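Kazimiera Stępień habla deprisa y dibuja en el aire mientras lo hace. Lleva desde agosto dándole vueltas a una pregunta que parece doméstica: cuánto necesita ver un robot de una camiseta arrugada para saber por dónde cogerla. En el proyecto Surnen la respuesta empieza a tomar forma, y es estupenda.

## Enseñar con la mano

El método prescinde del brazo robótico durante la recogida de datos. Una persona sujeta la pinza, con la cámara montada encima, y manipula la prenda sobre una cama. «Al principio grabábamos en una mesa de laboratorio, todo liso, todo perfecto, y el modelo aprendía a trabajar en mesas de laboratorio», cuenta entre risas. «La sábana lo cambió todo: hace pliegues, y el modelo tiene que aprender qué arruga es de la tela que le interesa y cuál no».

Cada sesión reúne 300 demostraciones cortas. El primer modelo, Rurngate, se entrenó con 1.000 y se quedaba atascado en las mangas. ¿Más datos? Stępień prefirió otros datos.

«Variamos el estado de partida. La prenda hecha un gurruño, a medio abrir, extendida. Y también la apertura de los dedos al acercarse, que es un detalle que me encanta, porque con los dedos juntos la pinza tapa justo lo que quieres mirar».

La tela azul sobre la sábana clara, desde el punto de vista de la pinza:
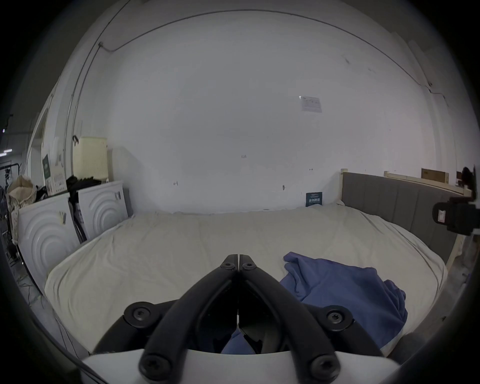
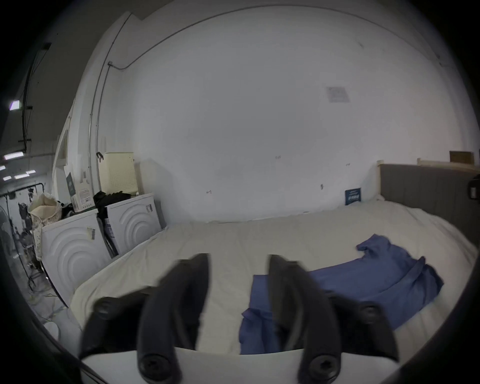
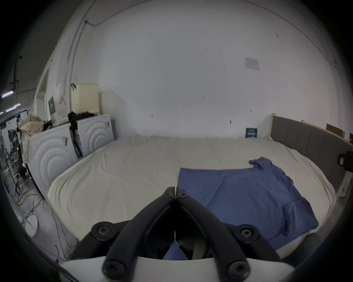

## Lo que salió bien y lo que falta

Con la nueva mezcla, el equipo probó 18 prendas que el modelo no había visto nunca. Encontró el bajo en todas menos dos. «¡Di un grito! Meléndez, que estaba en la sala de al lado, vino corriendo a ver qué se había roto».

Las dos que fallaron eran de punto fino, muy elástico. El bajo se enrolla y el modelo lo confunde con un puño. Stępień ya tiene una idea para eso: tirar un poco de la tela, mirar cómo responde y decidir después. La probarán en Barkard, la siguiente fase, con otras 300 demostraciones dedicadas solo al punto.

¿Y doblar? «Doblar viene luego. Ahora mismo quiero que sepa qué tiene delante. Cuando lo ves dudar delante de una manga y luego ir directo al borde bueno, te dan ganas de quedarte hasta las once de la noche repitiéndolo».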